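Cell two, six months in

We switched on the second handling cell at Prindetside in May, and I said then that I would write up what changed on the floor once the paint had worn off the guard rails. The paint has worn off.

For anyone new to this blog: I am a process engineer at a plant that decorates and packs mugs. Blanks come in on pallets, get loaded to the print line, go through the oven, get inspected and go into cartons. Cell one does palletizing and is dull. Cell two picks single mugs off the outfeed table and places them in the carton dividers, with the handles all facing the same way. That job used to belong to people, on two shifts.

The numbers first. Before cell two, the packing station had 5 people per shift. It now has 3. The other two were moved, one to inspection and one to what the plant calls cell support, a job that did not exist before and still has no written description. Cycle time per mug is worse than a good packer's. Output per shift is up by 16 percent anyway. The gain is almost entirely in the last two hours of the late shift, when hands slow down and the cell does not.

Hatsue Ebihara has packed here for 19 years and is the person who moved to cell support. Her day used to be lifting and turning mugs. It is now clearing faults, swapping finger pads, checking the first carton after every changeover, and telling me what I got wrong. Her wrists are better, she says. She also says the job is lonelier. The packing bench had people standing shoulder to shoulder and the cell is behind a fence with a seat next to it. We moved the operator panel to the other side in the summer so that it faces the bench. I should have done that on the drawing.

The bigger change is in who knows what. When packing was manual, knowledge about awkward mugs stayed in people's hands. A mug with a thick glaze drip under the foot rocks when you set it down, and a packer adjusts without thinking about it. The cell needs that written as a tolerance, with a number, and for the first month the only people who could supply the numbers were the packers. Brodie Brunton, who runs the late shift, asked whether that counted as engineering work for pay purposes. It took until autumn to get an answer, and the answer was a partial yes: there is now a small hourly supplement for time logged on cell setup. I think it should be higher.

Changeovers are where the hours go. Each new shape has to be taught before it runs. We do this offline in Horkari, the simulation package that came with the cell, and then confirm on the real table at reduced speed. Yasuo Kinoshita does the offline part and has trained two packers to do it. The basic exercise is one mug, standing upright, nothing else on the surface, gripper open. You find the approach, you decide which pair of points on the body to close on, and you keep the fingers clear of the handle. 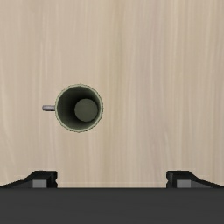 Handle direction turned out to be the main source of lost time. With the handle square to one side of the approach, the choice is simple enough: either go over the rim and grip across the wall, or rotate the wrist and take the outside of the body with the handle between the fingers' planes. With the handle at an in-between angle the planner sometimes picks a wrist rotation that is legal and slow. We now limit the rotation range and let the cell skip a mug it does not like. Skipped mugs go round again. The skip rate was almost 5 percent in the first weeks and is well under that now, although I do not trust the counter on the Salminen line yet because it resets at every e-stop.

The simulated models are coarse. A rim made of short straight segments is fine for planning a grip and useless for judging a chip, so inspection stays with people and I have no plan to change that. Tatsuya Hirano from purchasing asks about it each quarter.

Open items, mostly for my own benefit:

Write the cell support job description. Hatsue has a draft and it is better than mine.

Pad wear. The current pads need changing too often on the matte glaze. Follix has sent samples in a softer grade, not yet tested.

Noise. The vacuum unit is louder than the old bench conveyor and it runs through the break. Osamu Shibata has asked for it to be wired to drop out after a few minutes idle, and the parts for that are on order.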